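Stockroom and Small Shop Management, Handout 4: Stock that sits still

Right, last time we got as far as turnover and I promised I'd stop drawing that graph. So this week it's slow stock, which I find far more interesting (bear with me). Bring the Purwood stock sheet, because we'll be scribbling on it. Snacks, drinks and frozen goods first, then the dry shelves.

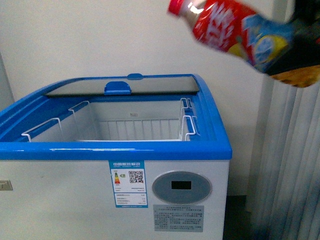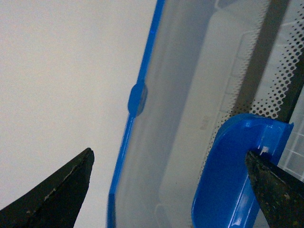
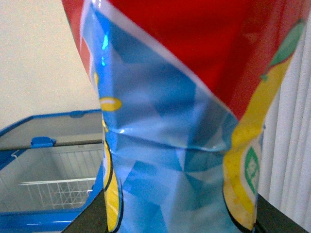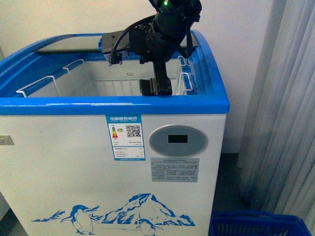

So, what do I mean by slow? I mean anything that's been on your books for longer than you planned when you ordered it. There's no magic number of days. A jar of mustard can wait happily for months and a tray of sandwiches is in trouble by teatime, so please don't write "slow = 30 days" in your assignment like half of last year's group did!

Have a look at the Purwood sheet. It lists 862 lines, which sounds enormous for a corner shop until you remember that every flavour and every size gets its own line. Of those, 57 didn't sell a single unit in March. I'd like you to go through them before the seminar and mark each one with a letter: S for seasonal, P for badly placed, D for dead. Use pencil. You will change your mind.

A word on P, as people skip it. When I worked in the Kedov branch we had a brand of oatcakes that never moved, and I was all set to send them back. Then we shifted them next to the cheese and we were reordering within a fortnight. Same oatcakes, same price. I still feel a bit silly about it.

D is harder, mostly because you've paid for the stuff and it hurts to let go. What you paid is gone whichever way you decide, so leave it out of your sums. Ask what you could get for it now, and what else could be earning money in that space. That second question is the one the exam likes.

Now the markdown method from the Kauppinen chapter. It goes down in steps, and I've copied the steps out in my own words:

First cut: small, about 18 per cent, and leave it alone for two weeks.
Second cut: down to what you paid.
Third cut: whatever gets it out of the door.

I think the first cut is too timid for anything with a date on it, and you're welcome to argue with me. The Satell case in your reader jumps straight to the second step and does rather well out of it, though they had 8 shops to spread the stock between and you may only have one.

For the seminar: your lettered sheet, plus half a page on one D line and what you'd do with it. If you're stuck, pick the birthday candles. Everybody has opinions on the birthday candles.

Reading: Kauppinen chapter on markdowns, then the Satell case up to the table of margins. Skip the appendix, we'll do it together after the break.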